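Sorting a Mixed Table: Notes From the Head Packer at Gredley

Gredley packs household goods for people who are moving or going into storage. The firm runs out of a unit in Kerstead and handles small loads for the most part, a room or a single piece of furniture at a time. I asked the head packer to talk through one kind of job only: the table where everything has ended up. We spoke in December, at seven in the morning, before the first van went out.

"A table is harder than a closet," the packer said. "A closet has one kind of thing in it, more or less. A table has food, glass, paper, cables and something soft, and each of those wants a different box."

The firm logs its jobs by surface. Last year the log had 552 entries, of which 264 were tables or desks. Breakages are logged too, and the packer keeps them in a separate column with the cause. Most of the causes are contact: two hard objects side by side with nothing between them.

The order of work is fixed. Soft goods are set aside first and go in last, as fill. Boxed products stay in their own boxes, which are already the right shape. Cables are coiled and tied one by one. Open bags and wrappers are left until the end, after someone has felt inside them.

"People throw out a crumpled bag and the screw that came in it," the packer said. "We press every bag flat before it goes. If it doesn't go flat, there is something in it."

On reusing product cartons, the view was more cautious. A carton with a handle slot is easy to lift but weak around the cutout, and the firm does not load one above 7 pounds. Cartons with open flaps are fine for plush toys, cloth and other small boxes. They are not used for jars or mugs.

A plush toy, the packer said, should be held by the body and lowered in upright. Ears and sewn-on parts take the strain badly. It can share a carton with a boxed product if the product goes in flat and the toy sits beside it.

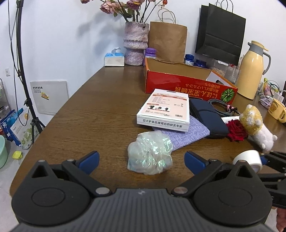
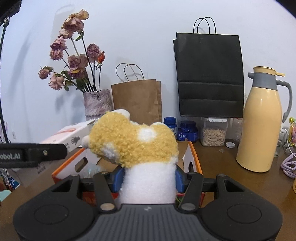 Cudville, a storage company that takes in much of what Gredley packs, would prefer that no product carton be reused at all. Its position, given by phone, is that odd sizes do not stack, and that a pallet of mixed cartons leans within a month. "Send us one size and we can go five high," was how it was put. "Send us shoe boxes and gift boxes and we stop at two."

The packer accepted the point about stacking and did not accept the rest. Gredley's answer is to put the small cartons inside a standard one — the outer box stacks, the inner ones keep things apart. This uses more tape and takes longer. The log gives 106 jobs packed this way, with two breakages, both of them mugs.

Dried flowers came up next. They are left in the vase only if the vase travels by hand. Otherwise the stems are drawn out together, rolled in tissue paper and laid along the long side of a carton with nothing on top. The vase is wrapped separately and its neck is stuffed with paper.

Bottles with screw caps are checked for tightness and stood upright. Dry food in clear containers gets a strip of tape over the lid. A thermos jug is emptied and packed with its lid off, wrapped beside it, to keep the inside from going stale in storage.

I asked about labels. Gredley writes on two sides and never on the top, where the next box will cover it. The label gives the room, the surface and the side of the surface, so that "table, left" can be laid out again as it was. The firm's unpacking sheet, which it calls the Văn sheet after the street where the first unit stood, repeats the same three entries and adds a line for anything found inside a bag.

The last question was how long a table should take. The packer would not give a single number. A clear surface with a few boxed items can be done by one person before a coffee break. One with glass, food and cables needs two people, one wrapping and one writing, and they should not trade places halfway through.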